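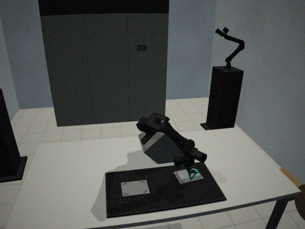 Figure 1. Simulated view of a black robot arm on a pale table.

Order of Composition in Three Novels by Lucia Gouveia
Ghazal Ebrahimi and Sumathi Poduval
December 1, 2022

1. Purpose
This report compares the order in which Gouveia wrote her novels with the order in which they were published. Fludbridge appeared first, but its drafts are later than those of Addale.

2. Material
The authors read 39 letters and 26 draft chapters. The longest chapter runs to 1795 words; most are around 800.

3. Findings
Two chapters of Addale were moved into Fludbridge with the names changed. The third novel, Brirnamell, shares no text with either – its notebooks begin in March, after both were finished.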